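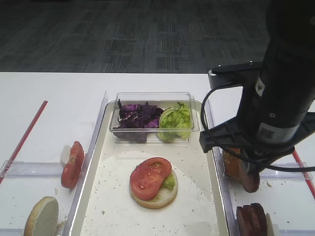

Davina Leckie wants to talk about money first. She runs purchasing for Torkdale, a canteen operator, and on Monday she has to hand in a number for burger assembly equipment. "Everybody asks me what the arm costs. The arm is one line. I have a page and a half of lines." She starts ticking them off -- the gripper, the spare gripper, cables, the clear plastic dividers that keep the patties and the tomato standing on edge so they can be picked, trays, cleaning. Then staff hours. Then more cleaning.

Her phone rings twice while we talk. She lets it.

The plan is one trial station, 10 weeks, starting in June. Torkdale set aside $2,000 for plastic parts alone, and Leckie thinks thats low. "Acrylic scratches. You wipe it down every shift, it scratches. Put it in the budget or be surprised by it."

Vivek Dubey, who does the station layouts, is less worried about plastic and more about lettuce. Sliced things he likes. Leafy things, no. "A bun is a good citizen," he says. "Lettuce has opinions." He wants a separate line for trying out fingertips, and asked for $907, a figure Leckie calls "weirdly exact." It was a quote from a supplier, Mekinine. He showed her the e-mail. 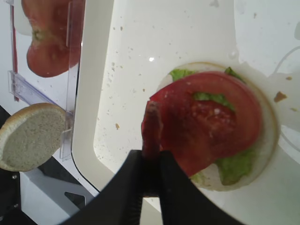 Gripper fingers holding a tomato slice over the bun.

Tomato is where the two of them agree. Slice thickness goes in the purchase spec now, for the produce vendor as well as the equipment people. "We wrote three pages on the machine and nothing on the tomato," Leckie says. "Dumb. My fault."

And crumbs. The board collects them, and Dubey would like a tray that lifts out in one move. Awasthi, the other bidder, includes spare trays. Mekinine charges for each. Leckie has not decided, or won't tell me. 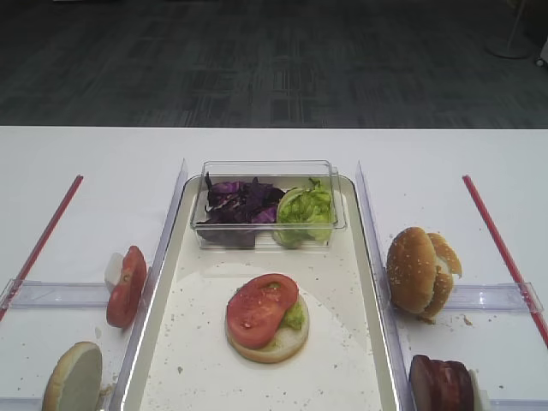
What she would tell another buyer

Ask for the consumables list before the price. Ask who comes out when it stops at lunch, and how fast. Leckie got one bidder down to a same-day visit by holding back 80 percent of the payment until week four. "They hated it. They signed it."

Leave floor space. She measured the table and forgot the room people need to walk past with a cart, so the first drawing went in the bin.

Would she buy a second one? "Ask me after the first. I dont budget on hope." Dubey, already standing up, says he'd put the second one's wiring in now, while the wall is open. She writes that down.

Filed under: Equipment & Budgets, Food Service, Interviews
Print this article | E-mail to a colleague
We use cookies to improve your visit. By continuing to browse you accept our cookie policy.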